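Course Handout 7: Reviewing a Commercial Simulation Kit
Last updated: March 11, 2019

The product for this unit is Zivero, a manipulation simulator sold by Jiston as a per-seat license with an asset library and a gripper model. The lab holds four seats. Read this handout before the bench session; the vendor manual is long and its chapter order does not match the order in which you will need it.

1. What is in the package

The kit has a physics engine, a renderer, a scripting layer, and a household asset library called Wumbei. The version installed here lists 2,284 assets, of which 150 are articulated, meaning they have at least one joint that a gripper can move. The rest are rigid bodies. Jiston's product sheet does not separate the two groups, and the difference matters if your project involves doors or drawers.

Each articulated asset ships with a visual mesh, a collision mesh, and a joint file. The three are authored separately. A visual mesh may be detailed while the collision mesh behind it is a handful of boxes. Load both and compare them before you write any control code.

2. Camera views

Zivero renders from any camera you define in the scene file. Close views are the hardest test of an asset, and they are the views a grasping policy has to work with.

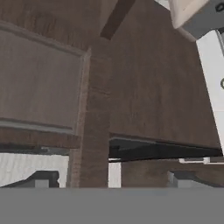 Wumbei furniture is built for mid-range viewing, and the review should say how well it holds up at short range. Check texture first, then geometry, then shadow. Wood grain is a useful case: a stile with visible darker grain lines gives a feature tracker something to hold, while a panel with faint, soft grain gives it much less. Dark gaps under a panel need separate attention — the renderer can produce values close to black, and an edge detector will respond to the gap whether or not the joint file allows motion there. Record both results.

3. Contact settings

The default contact solver is tuned for stable stacking. For pulling tasks, use the profile named Wunder, which lowers the contact margin and raises the iteration count. On the lab machines the default profile steps at 150 Hz and Wunder at 115 Hz. Report which profile you used. Results from the two are not comparable.

4. What to submit

One page per group, covering asset quality, contact behavior, and license terms. State the version number and the scene file used. Do not score the product on a single asset. Support response time may be mentioned but carries no weight in the grade. Groups that tested the August release should say so, as its joint limits were stored in degrees and the current release stores them in radians.

Questions about this handout: course office, Robotics Teaching Lab | Copyright 2019 | Back to top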